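Keep the Empty Jar on the Counter 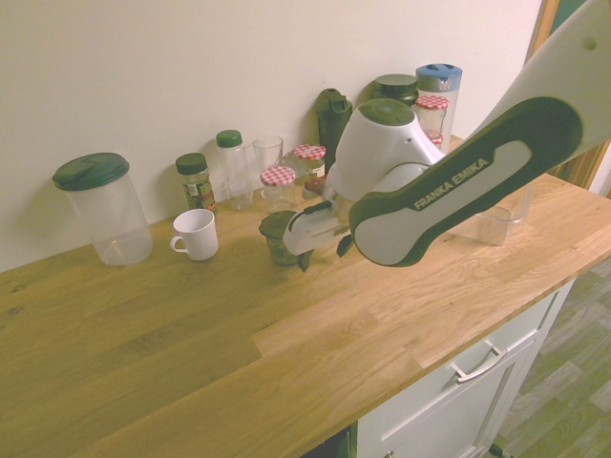 I have been arguing with my sister-in-law Kendra about kitchen clutter for most of a year now, and I'd like to make my case to somebody who can't hang up on me. Kendra believes a counter should be bare. Everything goes behind a door, and if it won't fit behind a door it goes to the thrift store. I believe in a row of things along the wall, where you can reach them. A tall clear canister with a wide green lid and nothing in it, a white mug a little in front of it, a small dark jar further down the line. Kendra would clear the lot in a minute and feel great about it. I'd leave every bit of it, and the empty canister is the piece I'd fight hardest for.

An empty container you can see is a shopping list! When my rice runs out, I know on Monday morning while I'm waiting for the coffee, because there's no rice in the rice jar. When Kendra's rice runs out, she learns about it with a pan of chicken already going and four people asking when dinner is. She has one of those Trukex pull-out pantries, very handsome, soft-close everything, and I once found three open bags of brown sugar in it. Three. You don't buy a third bag of brown sugar if you've looked at the first one lately.

My neighbor Dale Gagnon is on her side, by the way. He redid his kitchen last spring and told me he got rid of 267 things, which he knows because he wrote them all down. I asked him what he missed. He thought about it and said the garlic press, the good scissors, and the tea tin his aunt gave him. So he bought another garlic press and another pair of scissors, and the tin is gone for good. I still think about that tin.

I'll grant the bare-counter people a few points. Dust is real. Grease is worse, and anything that lives near the stove gets that sticky coat on it (I wash my lids every couple of weeks and I complain the whole time). If your kitchen is tiny, you need somewhere to put the cutting board down. I rented a place over a shoe repair shop for 11 months with a counter about as wide as a bath mat, and I kept my flour in the closet with my coats. I'm not a fanatic.

But most of the advice I read these days isn't written for people in tiny kitchens. It's for people with plenty of room who've been made to feel embarrassed by a sugar jar. The kitchens in those articles look like somebody is about to sell the house. I always wonder where the person puts their keys, or the bread.

My mother's friend Rhonda Kennedy had the best kitchen I ever ate in, and you could read her whole week off the back of the counter. Low on oats, so the grandkids had been over. Coffee filled to the top, so she'd been to town. She could cook for a dozen without opening a cabinet, talking the entire time with her back to you.

Kendra is coming for dinner in December. I'm putting the jars out in a line and she can say whatever she wants. She's bringing the rice.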